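Walking the Drestberg Road: Our Project on Road Edges
Thiện Vi and Wenche Ljungberg
10/07/2021

When our teacher, Mr. Menon, asked us to choose a piece of our own neighborhood and really look at it, we both thought of the Drestberg road right away, mostly from years of riding the bus along it! We wanted to know how the edge of a road wears compared with the middle. 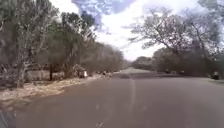 Our first stop was the shoulder, and we spent far more of the morning there than we had planned. We had pictured a neat line between road and ground, and what we got was a wandering one. The sandy dirt meets the asphalt along an irregular, slightly raised edge, with fallen leaves scattered over it, and Wenche filled two pages with sketches of that alone.

After that we turned to the surface itself. We gave each stretch a grade, from smooth to badly broken, and where we disagreed (this happened a lot) we wrote down both grades and moved on. 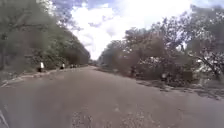 Csaba Veres, who lives close by, was kind enough to tell us what he remembers of the last repair, and his account went into our notes too. He thinks the trees matter more than the traffic. We would love to test that, maybe with a second visit after the winter.

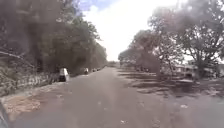

For shade we used a simple yes or no for each stretch, which Thiện now thinks was too simple.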